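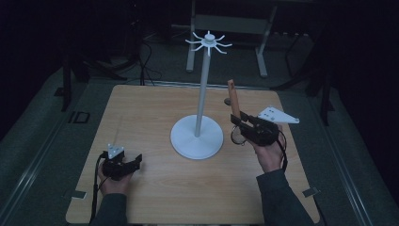

¿Para qué sirve un expositor giratorio de sobremesa con ocho brazos? Para colgar cosas pequeñas que, de otro modo, acabarían en el fondo de un cajón: llaveros, pulseras, gomas del pelo, pendientes de los que van en cartoncito y ese tipo de mercancía que se vende junto a la caja cuando el cliente ya tiene la cartera en la mano.

La pregunta viene a cuento porque el expositor de araña, pieza modesta donde las haya, ha tenido este otoño su pequeño momento de gloria. La tienda de menaje y equipamiento comercial Vikeo ha anunciado que vuelve a traer el modelo blanco de base redonda, retirado de su catálogo en junio sin más explicación que un cartel de «agotado» que se quedó puesto todo el verano. Los interesados, que resultaron ser más de los previstos, no se lo tomaron con deportividad.

Según la propia tienda, en los meses siguientes recibió 116 mensajes preguntando por el dichoso soporte. Para un artículo que hasta entonces compartía página con los ganchos de ventosa y los portaprecios, es una cifra casi de estrella del pop. La mayoría procedía de puestos de mercadillo, papelerías y talleres de bisutería. También escribió una floristería que lo usaba para secar lavanda boca abajo, y a la que en Vikeo todavía no saben si felicitar o facturar como uso profesional.

El primer lote de reposición será de 500 unidades y llegará a los tres locales de la cadena a lo largo de noviembre de 2018. El segundo, de 300, queda reservado para pedidos por correo. No habrá más colores. Hubo una versión negra, de la que los vendedores hablan en voz baja, y una dorada que se vendió mal salvo en vísperas de comuniones.

El aparato apenas tiene misterio. Una base plana, una varilla y, arriba, un cubo central del que salen los brazos curvados, con la punta ligeramente curvada para que la mercancía no se escurra. Quien lo monta por primera vez suele apretar demasiado la varilla y descubre después que la corona no gira. Quien lo monta por segunda vez la deja floja, y el conjunto adquiere la inclinación soñadora de una sombrilla en septiembre. Entre ambos extremos hay un cuarto de vuelta que las instrucciones, de una sola cara y traducidas con entusiasmo, no mencionan.

La competencia se ha movido deprisa. Grokeo, que vende por internet y presume de almacén propio, ofrece desde hace unas semanas un soporte parecido con dos pisos de brazos. Cabe el doble de género y tropieza el doble de gente. Flolleveo, por su parte, ha optado por una variante de 6 brazos más gruesos, pensada para bolsos de mano y pañuelos, que anuncia como «la araña tranquila». A las arañas de seis patas en otros sitios las llaman insectos, pero el departamento comercial no parece haber consultado a ningún zoólogo.

En la mercería Pawłowska, que lleva media vida en la misma esquina y ha visto pasar modas bastante peores, tienen sobre el mostrador uno de los primeros modelos. En él cuelgan cremalleras cortas, dedales con cordón y cintas métricas. El consejo de la casa para los recién llegados es sencillo: cargar siempre dos brazos opuestos a la vez. Si se llena primero un lado, el soporte se vence hacia la clienta, que por lo general pide perdón aunque no haya hecho nada.

Tampoco conviene ponerlo en el borde de la mesa. Los brazos sobresalen bastante más que la base, y una manga ancha basta para llevarse por delante media colección de otoño – los vendedores de mercadillo lo saben y lo colocan atrás, contra la lona, donde luce menos y dura más. Otros pegan la base al tablero con cinta de doble cara. Funciona de maravilla hasta el momento de recoger, que suele coincidir con la lluvia.

Sobre el peso hay opiniones. Vikeo recomienda no pasar de lo que «razonablemente se cuelgue de un dedo», medida que no figura en ningún sistema internacional pero que todo el mundo parece entender. Un puesto de collares de piedra natural reconoce haberla ignorado durante dos ferias seguidas. En la tercera cambió los collares por pendientes y el expositor por otro expositor.

El modelo que vuelve es en lo esencial el de siempre. La tienda asegura que la rosca de la varilla se ha revisado y que la bolsa de montaje trae ahora una arandela de repuesto, la pieza que antes rodaba bajo el mostrador a los diez segundos de abrir el paquete. La caja también ha cambiado: es más estrecha y lleva impreso un dibujo del soporte ya cargado de llaveros. Los llaveros no están incluidos, aclara una nota al dorso, fruto, cabe suponer, de alguna conversación larga por teléfono.

El precio no se ha tocado. Sí cambia la política de devoluciones, que en adelante excluirá los ejemplares «modificados por el cliente». En la tienda citan el caso de un soporte que regresó con los brazos enderezados uno por uno, convertido en una especie de antena. El comprador alegaba que así no se podía colgar nada. Le dieron la razón y le devolvieron el soporte.

Para los que no quieran esperar al reparto, los locales de Vikeo han abierto una lista de encargos en papel, junto a la caja, con un bolígrafo atado. Se admiten hasta dos unidades por persona. Los talleres y comercios que necesiten más deben preguntar en el mostrador del fondo, donde se recogen también los portaprecios y los ganchos de ventosa, que siguen disponibles y por los que no ha escrito nadie.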